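Wandine contesta promessa de "louça eterna" e pede regras para o plástico de uso doméstico

Associação de consumidores diz que as garantias anunciadas pelas marcas raramente resistem à leitura das letras pequenas

A Wandine, associação de defesa do consumidor, divulgou em setembro uma análise às garantias que acompanham a louça e os recipientes de plástico vendidos para uso em casa. Foram lidas 1062 fichas de produto. A expressão "para toda a vida" aparece em muitas delas; a definição de que vida se trata, em quase nenhuma.

O caso mais citado no relatório é o da linha Clolo, comercializada pela Larnusell. A publicidade promete 2000 lavagens sem perda de cor. As condições de garantia, num documento à parte, excluem o desgaste "resultante da utilização normal", o que deixa pouco por cobrir. A Wandine pediu à empresa os ensaios que sustentam aquele número e recebeu um folheto comercial de 14 páginas, sem método nem laboratório identificado.
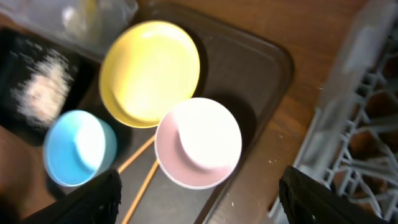 Tabuleiro castanho com pratinhos de plástico em tons pastel e pauzinhos de madeira.

A associação não afirma que os produtos sejam maus. Afirma que o comprador não tem maneira de saber se são bons. A palavra "reciclável" levanta a mesma dúvida: figura nas embalagens sem indicação do tipo de plástico e sem dizer onde a peça deve ser entregue quando se parte. Peças com mais de um material agravam o problema, e as fichas analisadas quase nunca explicam como separá-los.

Também o prazo de reclamação merece reservas. Em vários casos o consumidor tem de apresentar a embalagem original intacta, exigência que a Wandine considera abusiva num artigo que se compra para usar todos os dias.

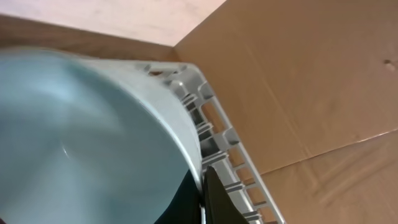
Rojanasak respondeu por escrito que a análise "confunde linguagem publicitária com compromisso contratual" e que nenhum cliente razoável espera que um prato dure para sempre. A Wandine regista a resposta e pergunta por que motivo, nesse caso, a frase continua impressa nas caixas.

A associação propõe 2 medidas: a publicação dos ensaios de durabilidade sempre que se anuncie um número de lavagens e a indicação obrigatória do tipo de plástico em cada peça. O relatório completo pode ser pedido à Wandine através do formulário de contacto da associação.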